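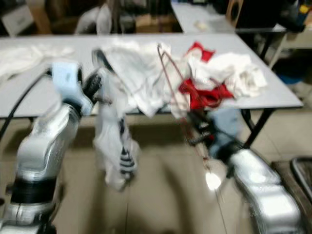
うちのおばあちゃんより畳むのが遅いじゃないの、と、導入の話をした最初の集まりで誰かが言ったんですよね。部屋じゅうが笑って、私もつられて笑いました。でもそのあと、じゃあ速くなったら私たちはどうなるの、という声が続いて、急にしんとなったのを覚えています。

というわけで今月の「仕分け場だより」は、その続きの話を書きます。前の号で「ロボットの件は次回くわしく」と書いたまま、乾燥機の修理の話で紙面が埋まってしまいました。すみません。何通かお便りで「で、どうなったんですか」と聞かれたので、ちゃんと書きますね。

まず、知らない方のために。クリルコムの作業場では、お預かりした衣類やタオルを洗って、乾かして、仕分けて、畳んで、お返ししています。そのうち仕分けと畳みのところに、ミルコヴォラという会社の腕型の機械を試しに入れています。腕は2本。白い折りたたみテーブルの上に洗濯物の山を置いて、そこから1枚ずつ取り出していくのが仕事です。

これがですね、山から取る、というのが本当に難しいらしいんです。私は正直、畳むほうが大変だろうと思っていました。ところがミルコヴォラの担当の方に聞くと、畳むのは布が1枚に広がってさえいればまだ何とかなる、問題はその前だと言うんです。山になった布は、どこまでがタオルでどこからがシャツなのか、境目がはっきりしない。白いタオルの下に赤い服の一部がもぐっている、その白いタオルの隣にまた白い布がある。人間なら手を突っ込んで、手ざわりで「あ、これタオルだな」とわかりますよね。そこを目と指先の力加減だけでやるわけです。

そして、ハンガー! 針金ハンガーです。うちの職場で長く働いている人なら全員うなずくと思いますが、あれはどこにでも紛れ込みます。お客様の袋の中、シーツの間、乾燥のかごの底。私たちは慣れているので、山を見た瞬間にハンガーだけ先に抜いてしまいます。考えてやっているわけでもなくて、手が勝手に動くんです。機械にはその「先に抜く」がなかったので、教える必要がありました。布とからんだまま引っぱれば、服のほうが傷みますから。

この「教える」という作業が、今回いちばん職場を変えたところかもしれません。

最初の説明では、機械が来たら畳みの担当は2人減らして受付に回す、という話でした。紙にもそう書いてありました。私はそれを読んで、けっこう腹が立ったんです。受付が嫌だというわけではありません(受付のみなさん、本当に!)。ただ、何年も立って畳んできた人に、紙1枚で場所を移れというのはないでしょう、と。休憩のときにその話をしたら、みんな似たような気持ちでした。怒っている人もいれば、腰が楽になるならいいかも、と言う人もいて、同じ人が両方言っていたりもして。

ところが、始めてみたら人が足りなくなりました。機械がどこで迷うのかを見て、こういうときはここをつまむ、と手本をやって見せる人がいるんです。それができるのは、毎日畳んでいる人だけなんですよね。結局、異動の話はいったん引っこんで、畳みの人が交代で「手本係」に入ることになりました。1回の当番は2時間まで。これは現場から出した希望で、最初はもっと長かったのを短くしてもらいました。立ちっぱなしで同じ動きを繰り返すのは、畳みより疲れるんです。気を張るせいか、肩にきます。

私も当番に入っています。初めての日は、自分がタオルをどう持っているのか説明できなくて困りました。「いつもどうやっていますか」と聞かれて、いつも通りに、としか言えない。ゆっくりやってくださいと言われると、今度はできなくなる。自転車の乗り方を足の順番で説明しろと言われたような感じです。しばらくやっているうちに、ああ私は角を探す前に一度持ち上げて、布の重みで下に垂らしているんだ、と気づきました。縞の入ったものなんかは、垂らすと裾か袖か見分けやすいんです。自分の手のことなのに、知らなかったなあ。

家でもつい観察してしまって、子どものパジャマを持ち上げたまま台所で止まっていたら、家族に心配されました。

速さの話もしておきます。みなさん気になりますよね。いまのところ、山から取って広げて畳むまで、同じ枚数なら私たちのほうがずっと速いです。人間の1枚に対して機械はだいたい4倍の時間がかかります。ただ、夕方以降に誰もいなくなってから、急がない分のタオルだけやらせておく、という使い方を相談しているところで、それなら遅くてもかまわないわけです。朝来たらタオルの棚が埋まっている、というのが目標だそうです。まだ埋まっていたことはありません。無人で動かすには安全のことがあって、その許可もこれからです。

それから、仕分けのルールが変わりました。こちらはもう始まっているので、まだの方は壁の紙を見ておいてください。

乾燥機から出したら、タオル類と衣類はできるだけ別の山にする。
全部は無理なので、混ざった山は機械の練習用に取っておく。
ハンガーは見つけた人が抜く。練習用の山に入れる分は、当番の人が用意するので、親切で入れないこと。
ボタンや飾りの多い服は、これまで通り人が畳む。

3つめは、入れておいたほうが練習になるかと思って、と、こっそり足してくれた方がいたので書きました。お気持ちはうれしいのですが、本数がわからなくなると記録が合わなくなるんです。

取引先のセレルさんからは、機械が触ったものと人が畳んだものを分けて納品してほしい、と言われています。仕上がりに文句があるというより、違いを知りたいのだそうです。しばらくは納品袋の札を2種類にします。札の色は次の打ち合わせで決まるので、決まりしだい受付に貼っておきます。

よくない話も書いておきますね。当番の手当が、まだはっきりしていません。手本を見せるのはふだんの仕事とは別の技術だと私は思っていますし、機械がうまくなるほど、その中には私たちの手の癖が入っていくことになります。それに対して何が返ってくるのか。ナザレンコの作業場では時給に上乗せがついたと聞いたので、うちでもそれを例に出して話をしています。返事は10月中にもらえる約束です。もらえなかったら、次の号に大きな字で書きます。

異動の件も、なくなったとはまだ言われていません。「いったん見直す」という言い方のままです。私としては、いったんの中身をちゃんと文章にしてほしい。ここは何度でも聞くつもりなので、自分も気になるという方は、休憩室のノートに一言書いてもらえると助かります。名前はなくても大丈夫です。

当番をやってみたい方も、同じノートにどうぞ。畳み以外の方も歓迎です。アイロンの方にはとくに来てほしいです。襟のあるシャツになると、私の手本ではどうも頼りなくて、アイロンの方の持ち方を見せたほうが絶対にいいと思うので。午前の早い時間がいまのところ空いています。動きやすい靴で、指輪と腕時計ははずして来てください。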